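Support > Public Alerts > Set-up Guide > Section 2

Setting up incident alerts for your neighborhood

I run the Ledance alert page for our side of town, and I wrote this section after setting it up on three different phones (all mine, don't ask). You'll need the Mandix app and your street address.

1. Open Mandix and tap Places. Type in your address and pick it from the list. If you live in an apartment, leave the unit number off or the search gets confused.

2. Set your alert radius. It comes set to 1360 yards, and I keep mine at 677 – any wider and you'll get every fender bender on the highway! 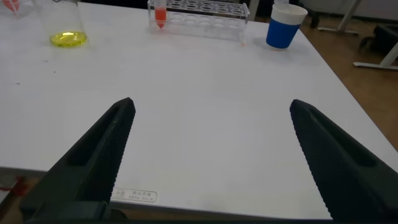

3. Pick your alert types. I'd turn on Police Activity, Road Closed and Shelter in Place, and leave Noise Complaint off unless you enjoy being woken up on a Saturday.

4. Tap Send Test. A banner should pop up with the code 614 in it. No banner? Go into your phone's own settings, allow notifications for Mandix, and try again.

Note: An alert marked Unconfirmed means a neighbor sent it in and the police haven't said anything yet. Please wait for the Confirmed tag before you share it.

Caution: Mandix doesn't call anyone for you. If you see a fight or hear shots, get somewhere safe and call 911 first, then worry about the app.

5. Add a second place if you want one. I have the Kaewmanee shopping plaza on mine, so I hear when they close the parking lot.

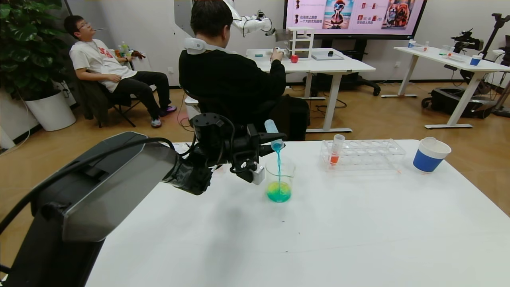
Nestness wrote in to say step 5 only worked after logging out and back in, and that the second place had gone back to the standard radius, so it's worth checking that before you close the screen. I tried it and got the same thing – set the radius again under Places and it sticks.

6. Tap Save, then Done.

Filed under: Community Safety, Alerts, Getting Started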